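Norer Fiber & Loom Board > Weaving > Structures and Drafts

Thread: Waffle weave shrinkage, how much are you allowing?

pickandpluck
Posted 4/27/20
I finally warped up for waffle towels and I am hooked!! Five-shaft draft, 8/2 cotton, sett at 20. The cloth looked flat and kind of boring on the loom, and then I washed the sample and it puffed up into all those little cells. I ran around the house showing it to everyone.

My question is about size. I want finished towels 20 inches wide and my sample drew in way more than plain weave ever has for me. What do you all allow? I have 532 ends planned and could still add more.

heddlehum
Welcome to the waffle club! I allow a full quarter in both directions for 8/2 and I've never been sorry. Weave them long, too. My first set came out nearly square and now they live in the kitchen as very fancy pot holders.

tabbyroad
A quarter seems like a lot to me. I get closer to 15 percent, but I wash cool and line dry. If you use a hot dryer, yes, you'll lose more. Did your sample go through the dryer?

pickandpluck
It did, hot, because that's how they'll get treated once I give them away. It measured 10 inches in the reed and came out a bit under 8. 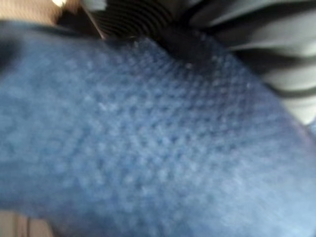

The other thing I'm wondering about is color. I have a big cone of Voltstead cotton in a soft blue and half a cone of natural. Has anyone tried one color for the warp and another for the weft? I keep going back and forth between that and solid blue, and I love both, which is no help.

heddlehum
Two colors, do it! The long floats make the edges of the cells and the plain weave sits down in the bottom, so you get a little shading in there. I did navy and cream in February and couldn't stop petting it.

selvedgewise
Going to disagree a little. Solid shows off the structure better. With two colors my eye goes to the color and the cells get lost. Pretty cloth either way, but for a first set I'd stay solid.

Also, tabbyroad, line drying only puts off the shrinking. Sooner or later somebody throws them in the dryer.

tabbyroad
Not at my house they don't! Mine have been on the line for years and still measure the same. I'll give you the point on gifts, though.

drawloomdreams
Whatever you pick, put a floating selvedge on each side. Waffle edges are a mess without them. And I'd add ends. Going from 10 down to a bit under 8, your 532 at 20 per inch should finish near 21, so you're fine on paper, but I like room for hems on the sides.

pickandpluck
Oh good, so the math does work! I'm leaving the warp at 532 plus the two floaters and going solid blue for the first 40 inches, then switching to natural weft to see who's right. Sleying tonight!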